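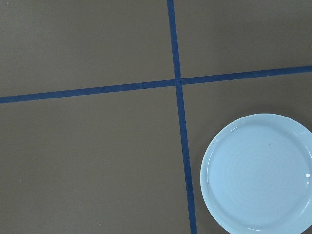 Couple wants every single file - do I hand them over?

Started by rasmus_n, 18 September 2018

rasmus_n wrote:
Evening all. Shot a lovely wedding last month, marquee in the garden, dog as ring bearer, the lot. I delivered 700 edited pictures and the bride was over the moon. Now her mum has emailed asking for "the rest of them, the ones you held back". I took far more than that, obviously, but they're blinks and test shots and the back of an usher's head. My contract says edited images only. Do I stick to that or just give in? She's being perfectly nice about it, which makes it worse!

Sarmite_E wrote:
Stick to it. I gave in once, years ago, and the couple put an unedited one on Facebook with my name under it. Green faces, wonky horizon. I still think about it.

What I do now, if it helps:

1. Reply the same day and be friendly, even if you're cross.
2. Ask who they feel is missing. It's nearly always one person, a gran or an old school friend.
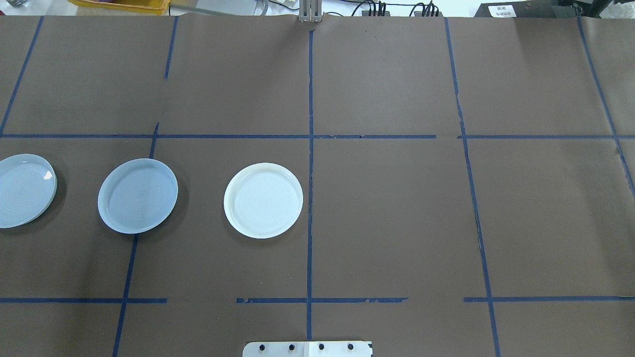

3. Go back through the cull and look for that person only.
4. Edit whatever you find, send it free, and say that's everything worth having.

Panagiotis S wrote:
I'll be the awkward one. Why not let them have the lot? It's their wedding. I charge £200 for the unedited JPEGs, it's on my price list, and I've never had a green face on Facebook (that I know of). People like having the daft ones.

Sarmite_E wrote:
Because it's my name on it, Panagiotis. A baker doesn't send you the burnt ones.

Panagiotis S wrote:
A baker hasn't spent the day with your nan, though. My last couple had 974 extras and their favourite picture of the whole day came out of there - the best man mid-sneeze. I'd binned it.
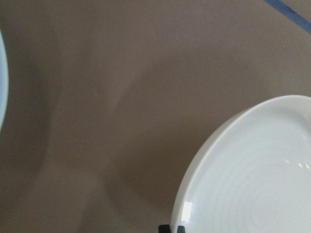
White plate, brown table, blue tape

rasmus_n wrote:
Hmm, you've both got a point. I like asking who's missing. I don't fancy charging her mum £200 when it was never mentioned at the booking stage, it'd feel like a ransom.

Adoracion wrote:
Agree with Rasmus on the money. Put it in the contract for the next one, but don't spring it on this family. Also, do you still have the files? I clear my cards in December and I've had to tell somebody sorry, gone.
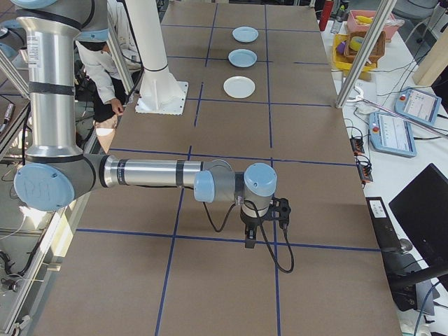
Page 2 of 2

rasmus_n wrote:
Still got them all, two copies. So I rang her mum and it was an uncle! He left before the speeches and she couldn't find him anywhere in the gallery. I've got him twice, once laughing with a sausage roll. Editing them tonight.

Sarmite_E wrote:
Told you. Always an uncle or a gran.

Panagiotis S wrote:
Still say you should send the lot. But well done on the uncle.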